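Do printed T-shirts really need special treatment?

By Rostyslav Lysenko
Wednesday, September 30, 2020

I own more printed T-shirts than a grown man should, and I have been reading laundry advice for them since June. Most of it is passed from one page to the next by people who don't seem to have tried it. I tried a good part of it, on my own shirts, in my own machine. Some of it holds up. A lot of it sells vinegar. 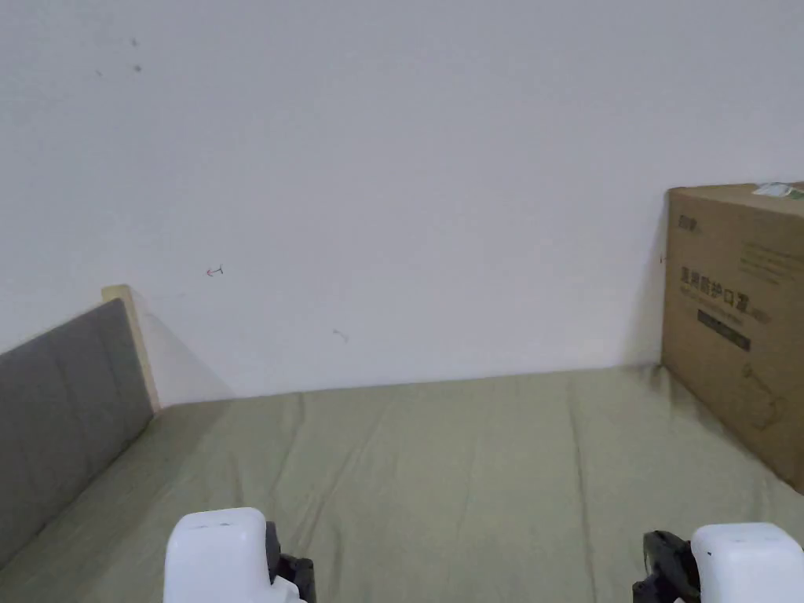
CLOTHES CARE

Turn it inside out. Fine, this one I accept. The print rubs against the drum and against zippers, and turning the shirt puts the plain side where the rubbing happens. It costs you a few seconds per shirt. If you only do one thing on this page, do this and go read something else.

Soak it in vinegar before the first wash to "set" the color. I gave this more of a chance than it deserved. I bought two black shirts from Plillo, same size and same print, soaked one in white vinegar and water overnight and gave the other nothing. They went through every dark load together all summer. I then mixed them up on purpose and asked my sister to pick the soaked one. She couldn't, and neither could I without looking at the dot I'd inked on the tag. Modern dye on a cotton shirt is either fixed at the factory or it isn't, and salad dressing in the sink won't change that.

Salt does the same, meaning not much, and you have to rinse it out.

Wash cold. Mostly yes. Cold is kinder to the plastic sort of print that sits on top of the fabric (run your nail over it, you'll feel an edge). For the soft kind that has sunk into the cotton I have never seen warm water do any harm, and for a shirt you have mowed the lawn in, cold water leaves the smell behind. Wash that one warm and stop worrying about the slogan.

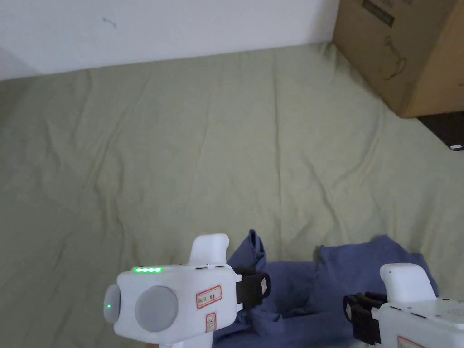

The detergent is where I get grumpy. Gorico sells one bottle for darks and another for prints, at different prices, and when I put the two labels side by side the ingredients were the same in the same order. Maybe there's a difference in the amounts. I'd want somebody to show me. Meanwhile I use the ordinary liquid, less of it than the cap suggests, and skip softener on anything printed. Softener leaves a film, and on the rubbery prints that film feels tacky.

Dryer or line? The one place the fussy people are right. Every cracked print I own belongs to a shirt that went through the dryer on high, and the ones I hang have held up far better. Hang them by the hem, upside down, so the clothespin marks end up where you tuck. Keep them out of strong sun if they're black.

Ironing. Inside out, medium heat, never on the print. The parchment paper trick works, but a towel works just as well and you already have one next to you. I did ruin a Bultura concert shirt by trusting the "cotton" setting. The whole front came off on the iron in one sheet.

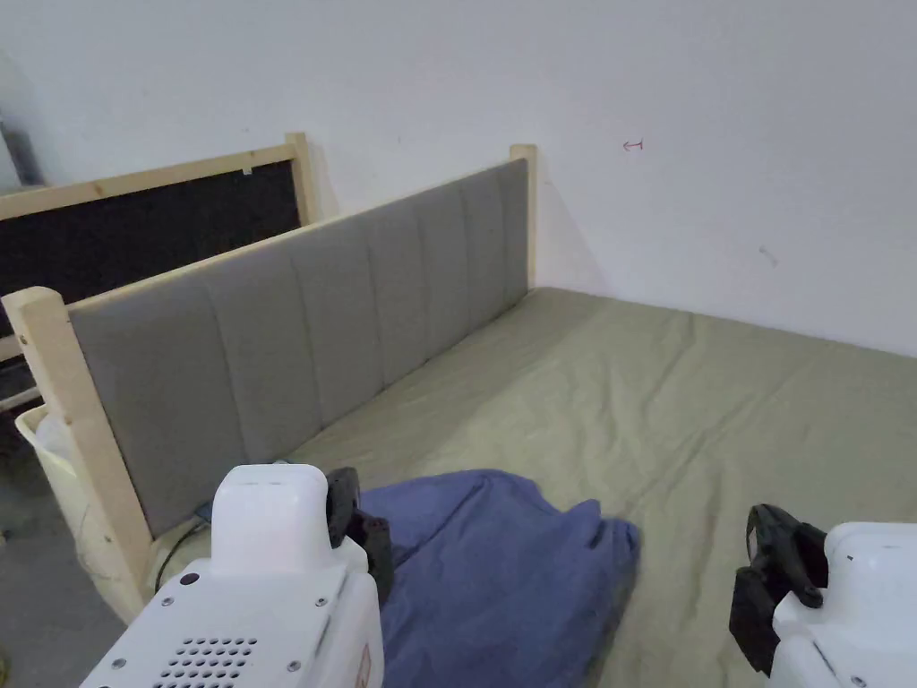

Crumpled blue cloth on an olive-khaki fitted sheet.

Folding is the next thing people have strong feelings about. The claim is that a fold across the print will crack it. On a thick new print left in a tight stack for months, maybe. On a shirt you wear every other week, no. I fold in thirds lengthwise, then in half with the print facing out, and that's as far as I'm willing to go. Rolling saves room in a suitcase. In a drawer it saved me nothing, and the shirts at the back came out with ripples across the chest.

As for freezing a shirt to kill odor, I left one in a bag in the freezer for 4 days. It came out cold and smelled the same once it warmed up.

And repairing a cracked print: Rusnák makes a clear paste for this. I used up a whole tube on a gray shirt and got a shiny gray shirt with cracks. You can slow cracking down. I haven't found anything that reverses it, and I'd be wary of a page that says otherwise and has a button to buy the stuff.
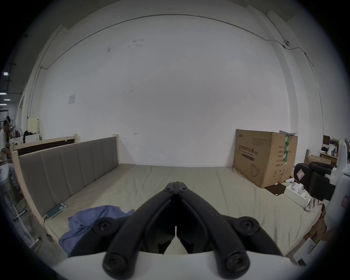
Hajnalka Szalai wrote in to disagree about the vinegar, saying that half a cup in the rinse took the stale smell out of her secondhand shirts when two hot washes hadn't. She added that she never expected it to do a thing for the color. I can live with that. Smell is a separate claim from dye, and I'll test it on the lawn shirt next.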